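Search the notebook
Go

Monday, small arm, cup chores

Picked up the dishes question again, because Prendham keeps sending me links to people whose kitchens supposedly run themselves and I wanted to see how far our little servo arm gets with one cup. The chore is as dull as I could make it: red sponge square in a paper cup, take it out, put it on the table. A kid does this without looking!
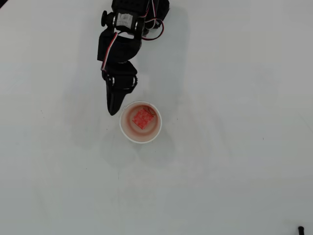
Liudmyla Tkachuk

The approach is the part I keep rewriting. Come in too close to the rim and the finger shoves the cup along, come in too high and it closes on air, and paper cups weigh nothing so there's no forgiveness at all. I ran 50 tries on the Onsri script this morning and got 15 clean pickups (clean meaning sponge out, cup still standing). The old script managed 2, so I'm pretty pleased, even if I wouldn't let it near my good mugs.

Pink water gets everywhere, by the way. Use less dye next time, and wipe the finger between runs, or the grip numbers drift.

After lunch I moved on to the taller cup with the rippled tan sleeve. I figured the ridges would help with a side grip and I still think so, but the taper fights you, it wants to slide down and out. Slowing the close helped a little. Haven't tried it with anything inside yet.

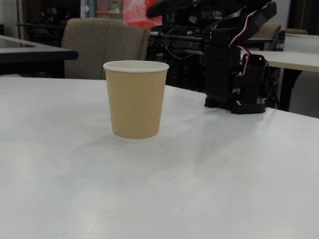

Prendham thinks I'm grading too kindly, and that a chore only counts as done when you can leave the room while it happens. By that rule we're at zero, and so is every demo in those links. Fair enough, but I'd still take a machine that clears half the table while I do the other half.

Still to do: recheck the wrist offset, try the slow close on the short cup, ask Vostance for softer fingertips. Battery of 59 runs queued for tomorrow if the script behaves.

Recent entries
Folding a dish towel, third attempt
Nolimer bench: sorting screws by length
Sponge sizes and grip force
Cable strain on the elbow joint

Last updated Monday, 5:40 pm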